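Home Projects Notes Archive About Contact

Keeping the two-arm cell in good order

In July I took over the care of our two-arm cell from Efe Chukwu, who moved to the Soltora site. He left me a notebook of 46 pages and one piece of advice: learn the boards before you learn the software. I try to follow it. 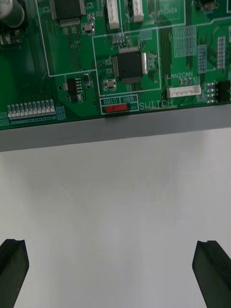
My first task was to make a proper list of settings for the control boards, and the notebook has only half of them. I now write every switch and connector by the name printed on the board, because Efe and I had different words for the same thing and this cost us an afternoon. So the red slide switch goes in my list with both its labels, RB10 and RB51, and the header on the right is simply LAN2CAN. When I phone Roloto for help, they understand me at once.

After this I worked on the wiring task. We ask the arm to hold the wires near the board, and a small change in the finger pressure makes a big difference. I began with the grip value 80 from the notebook and it was too much for thin wires, so I went down slowly — two steps each time — and saved each program under a new number. The last one is 1331, if somebody from the team is looking for it. 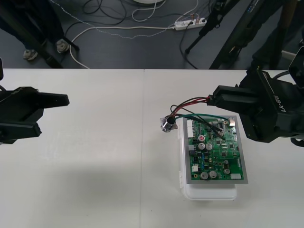
The right gripper holding the wires, with the board on its plate and the small motor beside it.

Next I want to clean the finger grooves and check the wrist cable on both arms. I will write again when I have done it.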